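Prusex, plateforme de gestion de campagnes pour les offices de tourisme et les collectivités

La présente évaluation porte sur Prusex, outil édité par la société Flelline et destiné aux services chargés de la promotion territoriale. Notre service l'a utilisé pendant 18 semaines pour la campagne d'automne de Waltonine, dont le lancement était fixé au mois d'octobre.

La prise en main demande quatre heures de formation. Le calendrier éditorial est lisible et la validation des visuels par plusieurs directions s'effectue sans échange de courriels. 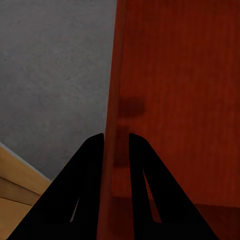

Le circuit d'approbation conserve l'historique de chaque version, y compris les commentaires retirés. Plus de 200 documents ont ainsi été traités, affiches et encarts de presse compris. Le module statistique appelle en revanche des réserves : les exports perdent les intitulés accentués et le regroupement par support doit être refait à la main.

L'abonnement annuel s'élève à 987 euros hors taxes, assistance comprise. L'offre concurrente de Gatti, que nous avions employée auparavant, propose de meilleurs tableaux de bord, mais ne gère pas les droits d'accès par direction. 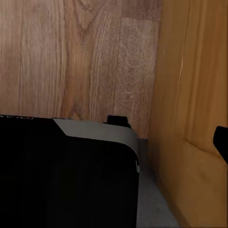
Panneau mural à l'aspect bois veiné.

Nous recommandons Prusex aux structures dont les campagnes passent par plusieurs niveaux de validation. Les équipes qui attendent surtout un suivi d'audience détaillé demanderont une période d'essai avant de s'engager.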